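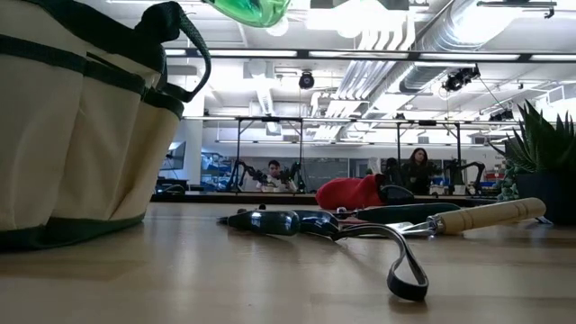

**Canvas tool bag - how do you pack yours?**

**mossbank_11:** I finally replaced my plastic bucket with a canvas garden bag, the Hollier one, cream with green trim and pockets around the outside. The pockets are wider than I expected and the hand fork slides around in them. What goes in the pockets and what goes in the middle?

**N. Rowbotham:** Fork and trowel in the pockets, points down. Pruners in the middle, closed, with the strap tucked in. I have done it that way for 11 years.

**tansy625:** I disagree about the pruners. They are what I reach for most, so mine get an outside pocket with the wrist strap hanging over the edge. Gloves go in the middle.

**N. Rowbotham:** And then the strap catches on every rose you walk past.

**tansy625:** I don't grow roses.

**furnival_plot:** Whatever you decide, clean the tools first. I put a muddy trowel in my old Braltus bag last December and the bottom never came clean. I lay everything out on a table, brush it off, oil the metal and then pack. Takes about 10 minutes.

My table, with the trowel on it:

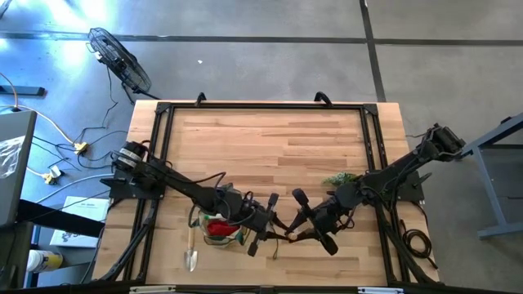
*Trowel on the left, with the wooden handle.*

**mossbank_11:** Do you oil the wooden handles too?

**furnival_plot:** Linseed, twice a year. Wipe off the extra or it stays sticky.

**N. Rowbotham:** Once a year is plenty if they are kept indoors.

**mossbank_11:** OK. I'll try the fork and trowel in pockets, and gloves in the middle. Still undecided on the pruners. Does anybody use a holster?

**tansy625:** I had a Nekach one. The belt clip broke after 2 summers - the pocket works better for me.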